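Papier peint à motif floral

Le papier peint à motif floral est un revêtement mural en lés dont le décor imprimé associe tiges, feuillages et corolles selon un rapport répété. Il se distingue du panoramique, dont le dessin ne se répète pas sur la largeur du mur, et du semis, où de petits motifs isolés sont répartis à intervalles réguliers sur un fond uni.

Histoire

Les premiers décors floraux sur papier sont imprimés à la planche de bois, sur des feuilles séparées que l'on colle bord à bord. Le raboutage des feuilles en rouleaux, puis la fabrication du papier en continu au XIXe siècle, permettent d'allonger le rapport vertical et de représenter des tiges entières. L'impression au cylindre abaisse ensuite les coûts, au prix d'une réduction de la hauteur des motifs, limitée par la circonférence du rouleau gravé. L'impression numérique a supprimé cette contrainte.

Composition du dessin

Le rapport désigne la plus petite portion du dessin qui, répétée, engendre l'ensemble. On parle de raccord droit lorsque les motifs de deux lés voisins se trouvent à la même hauteur, et de raccord sauté lorsque le second lé est décalé, le plus souvent d'un demi-rapport. Les dessins à grandes tiges verticales emploient fréquemment le raccord sauté - il atténue l'alignement horizontal des fleurs, perceptible à distance sur un mur long.

La palette est généralement construite sur un fond clair, une ou deux teintes dominantes pour les grandes corolles et une couleur d'accent réservée aux cœurs ou aux fleurs secondaires. Dans la nomenclature de l'atelier Wunderlich, reprise par plusieurs dessinateurs, le modèle Drandance désigne un dessin à 3 plans : tiges, corolles, remplissage.

Supports

Le support traditionnel est un papier simple ou duplex. L'intissé, mélange de fibres de cellulose et de fibres synthétiques, présente une meilleure stabilité dimensionnelle et se pose par encollage direct du mur. Le vinyle sur intissé est préféré dans les pièces humides.

Pose

Le premier lé est posé d'aplomb, au fil à plomb ou au laser. Chaque lé est coupé à la hauteur du mur, majorée d'une marge d'arasement et, le cas échéant, de la perte due au raccord. Pour un rapport long, cette perte peut imposer un rouleau supplémentaire par pièce.

Dans les angles rentrants, le lé est refendu de manière à déborder légèrement sur le mur adjacent, puis la chute est reposée d'aplomb en recouvrement. La continuité du dessin y est donc rarement exacte, mais l'écart demeure peu visible si la coupe suit une zone de fond ou une tige. Les angles saillants sont plus délicats, notamment lorsque la maçonnerie n'est pas d'équerre.

Motif floral à tiges verticales se poursuivant d'un mur à l'autre.

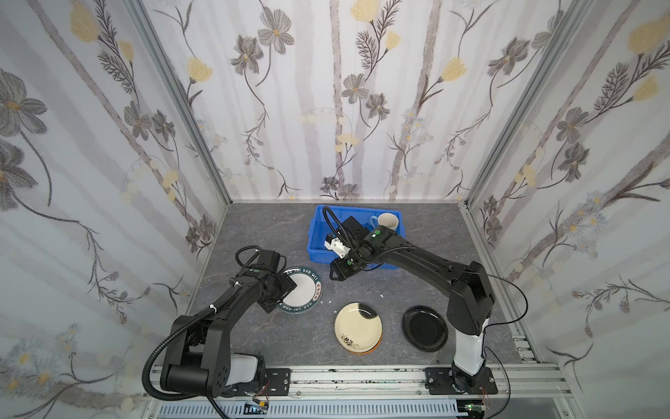 Selon Siham Hattar, la règle de la refente dans les angles mérite d'être nuancée : sur un intissé épais et un angle bien d'équerre, le lé peut tourner sans coupe, et le raccord y gagne en exactitude.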